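Put the Screws Back

By Alper Gökçe
1 Jun 2019

In February our dehumidifier stopped. It was a Ladora, four years old, and it had done its job in the basement without complaint until one morning the light was off and the tank was empty. I have fixed a few things in my life, so I carried it up to the kitchen table and turned it over to look for the screws. There weren't any. The case was two halves of plastic pressed together and welded along the seam.

I called the company. The man who answered was polite and told me the unit was not meant to be opened by the customer. I asked who it was meant to be opened by. He said it was not serviced, and offered me a discount on a new one.

I cut it open with a hacksaw blade. It took most of an afternoon. The fault was a blown fuse, soldered in, the kind sold in small bags for pocket change. I replaced it and the machine ran, but the case would never close again, and I was not going to leave a machine with live parts showing in a damp basement. So it went to the transfer station, working.

I think that a thing with a motor or a circuit board in it should be held together with screws, and that we should expect this by law, the same way we expect a plug to fit a socket.
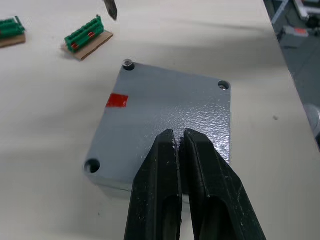
A gray enclosure on a white tabletop.

Screws are old and dull, and for a long time they were the normal way to close a box. My father's radio had them in the back. So did the toaster, the iron and the doorbell. He was a bookkeeper with no training in any of this, and he opened all of them at one time or another. He cleaned them, tightened a wire, and closed them again. Sometimes he made it worse. It was his radio.

The usual answer from manufacturers is cost. A screw has to be bought, a boss has to be molded for it, and somebody has to drive it. I accept that. I used to do the books for Flilon, a small firm that made pump controllers for fish tanks, and I remember the argument when the owners thought about switching to a snap-shut case. The saving came to 82 cents a unit. On the next production run, which was 2,775 units, that was a little over two thousand dollars. Real money for a company that size, and they talked about it for a week.

They kept the screws. The repair bench used to get a steady trickle of controllers back, and nearly all of them went out again after a cleaning. With the snap-shut case every one would have been replaced under warranty. The saving was in one column and the loss was in another, and it only looked like a good idea if you read the first column.

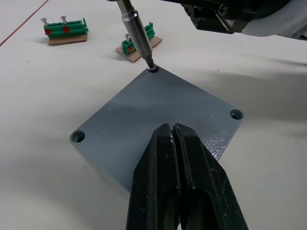 Countersunk holes near the corners of a metal plate.

Bigger companies can afford to read only the first column. If the thing dies a month after the warranty ends, the second column belongs to the customer and to the town that runs the dump.

Our town took in more than 3,000 small appliances last year, according to the notice taped up in the transfer station office. I don't know how many of them could have been fixed. I would guess a good share. The attendant told me people apologize when they drop off something that looks new.

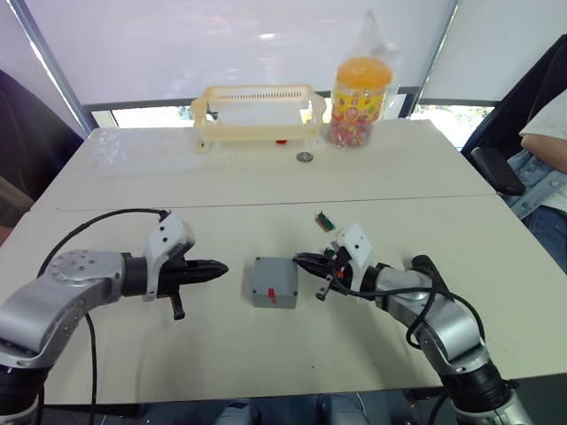 The other answer is safety, and I take that one more seriously. People do get hurt poking around inside things, and a microwave oven can kill you. But a sealed case did not keep me out. It made me go in with a saw. A cover with screws and a clear warning under it would have been safer for me and safer for whoever had to handle it next. Car hoods open. Fuse boxes open. We put a label on them and let adults decide.

There is also the matter of screws that are there but might as well not be. My Karaki coffee grinder has 2 of them, under glued rubber feet, with heads that fit no driver in my drawer. I ordered the driver. It cost almost half the price of the grinder. Any rule worth passing would have to say common screws, in plain sight, and no tricks.

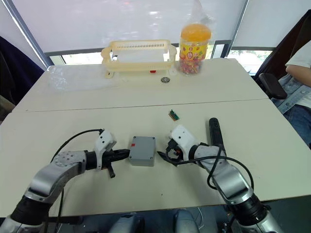 Two arms reach in over a white table.

I would start small. Pick a price, say anything over thirty dollars, and require that the case can be opened and closed again with ordinary hand tools. Require that the fuse be in a holder. Leave phones and watches out of it for now, because that fight is bigger and has better lawyers. Dehumidifiers, fans, grinders, heaters and lamps would be plenty to begin with.

The firms will say prices will go up, and they will, by a little. I would pay it. I paid much more than 82 cents for the replacement dehumidifier, a Dodix this time. I turned the floor model over in the store before I bought it, and a clerk asked if I needed help. It has six screws along the bottom, all of them the plain cross-head kind.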